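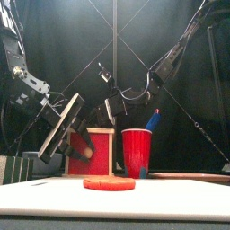
The fabric question comes up every spring, so I'll put what I know in one message. For lining a drawer or covering a storage box, plain felt is the easiest thing to work with. It doesn't fray, so you can cut it to size and skip the hem. Felt goes over the outside of a box just as well, like the red one in the picture, and a solid color hides small marks better than a print does. Use a thin coat of glue and press from the middle out. If the glue soaks through you will get a stiff patch that never softens.

Atieno Obura wrote on 2019-05-09:
> I have 32 old index card boxes from the Ogola library sale and want
> to use them for my seed packets. The cardboard is sound but the
> paper on the outside is peeling. Should I strip it first or cover
> right over it? Also, does anyone know if felt holds damp? They will
> be in an unheated porch.
>
> Tatu told me to paint them and be done with it.

Strip anything that lifts when you run a thumbnail under it and leave the rest. I did two boxes without stripping and both covers came loose at the corners by October.

On damp: wool felt does take it up from the air, and moths like it too. Acrylic craft felt takes up very little. For a porch I would buy acrylic, and I would still keep the seeds in a jar or tin inside the box. I lost most of a packet of onion seed to damp before I started doing that.

Tatu's idea is fine if the boxes will stay on one shelf. Paint chips when they get handled a lot — mine come down every week from February on.

For cutting, a rotary cutter is faster than scissors, but you need a mat under it. Cut the side strip as one long piece and put the join at the back. Lids are easier if you cover the top first and let it dry overnight before doing the edges.

Mwanahawa Kirui still has part of a bolt left over from the hall chairs, dark green I think. Write to her off list if you want some.

Myung-ja Kwak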